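Choir overdubs: headphone bleed and latency
Home Recording > Vocals

wellesach_alto
June 14, 2018
Tracking 14 singers in a church hall for a guest part on a friend's record. The backing track goes to closed headphones through a splitter amp. Two problems. The click bleeds into the room pair during quiet passages, and the altos report hearing themselves late. Buffer is at 256 samples, 48 kHz. Interface is a Rularis eight-channel.

frandsen
Turn off software monitoring. In a room they can hear each other acoustically, so send only the track and a little piano. One ear on, one ear off. That removes the latency complaint completely.

tapeop_daria
Disagree on one ear off. The open cup is where your bleed comes from. Both ears on, click muted in the rests, and low-pass the click at 2 kHz.

frandsen
They go flat with both ears covered. I have measured drift of 14 cents over one verse. Pan the cue to the covered side and the open cup is silent.

wellesach_alto
The splitter is mono, so no panning. Software monitoring is now off and the delay is gone. Bleed is still there. The recording computer sits 5 feet from the sopranos, side panel off.

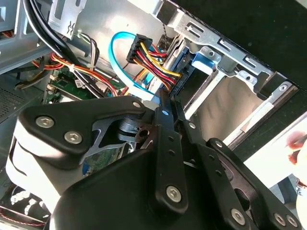
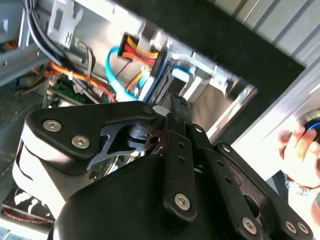

Inside the case, both shots

tapeop_daria
Put the panel back on and move the computer out of the room. Fan noise will stack up with every overdub. High-pass the room pair at 80 Hz too.

frandsen
Agreed on the computer. Still not on the headphones.

lowshelf
Drop the click. Give the conductor the only click feed and let the singers follow the hands. We did a whole December program that way.

wellesach_alto
Conductor-only click works. One quiet passage done, no bleed at 200 percent zoom or by ear. Keeping both ears on for the rest.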